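Trolurau Hand-Held Gripper Kit: evaluation notes and request for comment
Automation Equipment Forum > Data Collection Hardware > Product Reviews

ullitz_lab_office
Posted 10/8/25

Our laboratory has completed its first evaluation of the Trolurau hand-held gripper kit, and we are posting the main findings for other departments that are considering a purchase. The kit was obtained through the ordinary purchasing process at list price. No discount or loan unit was involved.

The kit consists of two hand-held grippers, the finger plates, a supply of soft finger pads, printed markers, a charging dock and a license for the recording software. We used it for garment handling, chiefly shirts laid flat on a table. The operators recorded 300 demonstrations over the evaluation period. Of these, 158 were accepted by the software without manual review.

Findings to date:

Assembly was completed in one afternoon. The printed instructions are clear except for the section on finger alignment, which refers to a part that was not in our box. The supplier sent a corrected sheet on request.

The soft pads hold knit fabric well. Collars and plackets are more difficult, and operators needed practice before they could lift a folded collar without disturbing the rest of the shirt.

The grip is comfortable for short sessions. Two operators reported wrist fatigue in longer ones.

The acceptance rate is lower than we had planned for. We would welcome figures from other sites.

brasbridge_procurement
Thank you for the detailed report. Our office is reviewing the same kit against two competing quotations. Could you state whether replacement pads are covered under the standard service plan? The quotation we received lists them as consumables, while the brochure describes them as included.

ullitz_lab_office
Both statements are correct in part. One set of replacements is included with the kit. Further sets are charged separately, in packs, and are treated as consumables. We have asked that the brochure be revised.

seam_and_hem
I must disagree with the framing of the acceptance figure. An acceptance count of 158 out of 300 says very little about the gripper. It reflects the software's default threshold for marker tracking, which is strict. Our group used the same kit on towels and shirts, and relaxing the threshold by one step brought most of the rejected recordings back with no harm that we could find in later training. I would ask that the original post be amended so that readers do not conclude the hardware is at fault.

ullitz_lab_office
The post reports the result under default settings, and we believe that is the correct basis for a product review. A department purchasing the kit will encounter the default settings first. We will add a note that the threshold can be changed.

seam_and_hem
That is acceptable. I would still recommend testing both settings before any decision is made on renewal.

quality_desk_4
Our experience supports the original poster. We relaxed the threshold in March and later had to discard a portion of the recordings because the finger opening had been estimated poorly. Most of the affected recordings were ones in which fabric passed over a marker. Changing the setting did not remove the problem. It moved it to a later stage, where it was more costly to correct.

Urbonaitė_Textiles
We operate a garment sorting line and are considering the kit for a pilot. Is it suitable for staff with no robotics background? Our supervisors would be responsible for scheduling the sessions and would require a short training course.

ullitz_lab_office
In our view, yes. New operators received 3 supervised sessions before recording on their own, and this was sufficient for flat garments. We would advise a longer period for anything involving buttons or stacked items. The supplier also offers a remote course, which we have not taken and cannot assess.

brasbridge_procurement
One further question concerning price. The supplier has offered us a reduced rate on an order of 100 pads. Is there any information on shelf life? We do not wish to store material that will harden before it is used.

quality_desk_4
We asked the supplier the same question and did not receive a written answer. I would advise ordering a smaller quantity until one is provided.

seam_and_hem
I consider that overly cautious. Our spare pads were kept in a closed drawer and showed no change when fitted. A written statement from the supplier would nevertheless be useful to all parties.

ullitz_lab_office
We will submit the shelf life question together with our other open items and post the reply in this thread. A view of the work at the shirt station is attached for those who asked about the pads and marker placement.

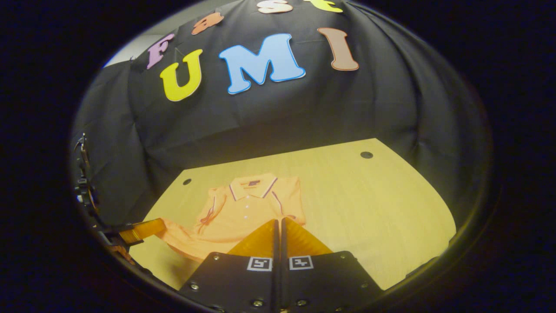 Attachment: Gripper fingers with soft pads and markers, orange polo shirt on the table.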